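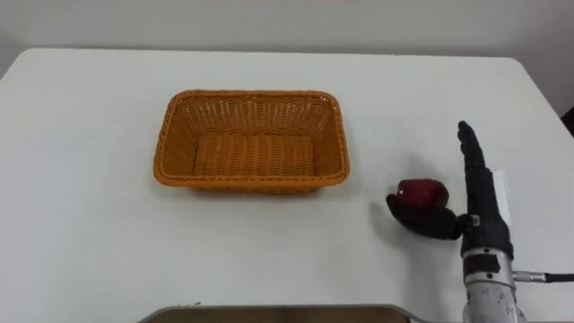

Pristcombe Games Library: Spring Lending Notice
02/01/2025

The Pristcombe Games Library is pleased to inform members that the children's and family collection has been extended ahead of the spring lending period. The catalog now lists 3,460 titles, of which 2,862 may be borrowed for home use. The remainder are reference copies and may be played in the reading room during normal opening hours.

Among the additions is Flumano, a cooperative board game for 2 to 5 players in which the group must bring a fleet of river barges safely to harbor before the water level drops. Each player draws a current card at the start of the turn and may trade cargo with any barge in the same stretch of river. A full game takes almost 40 minutes. The rules include a shorter version for younger children, played on the reverse side of the board with no cargo cards. Members who borrowed the earlier edition should note that the lock tokens have changed shape and that the two sets cannot be mixed.

The library has also acquired the picture-matching game Pustorari, suitable for children from four years of age. Tiles are laid face down and turned in pairs, with a bonus turn given for any pair that shares a border color. The tiles are thick enough for small hands and the box contains a cloth bag for storage. Three copies are available, one of which is held for school loans until the end of March.

Both titles were obtained through Conneely, which has supplied the library's replacement dice, pawns and sand timers for several years. Requests for missing parts should continue to be made at the desk on the usual form, stating the catalog number printed inside the lid.

Members are reminded of the following conditions of loan. Up to four games may be borrowed at one time on a family card. The standard loan is 10 days and may be renewed once, provided that no other member has placed a hold. Contents should be checked against the list in the lid before a game is returned. Games with missing pieces will be accepted, but the missing items must be reported so that the next borrower is not inconvenienced.

Jigsaw puzzles of more than 1,000 pieces are lent on the same terms, except that they may be renewed twice.

Holds for Flumano and Pustorari may be placed at the desk or by telephone. A member who has been notified that a game is ready has three working days in which to collect it, after which it will be offered to the next person on the list.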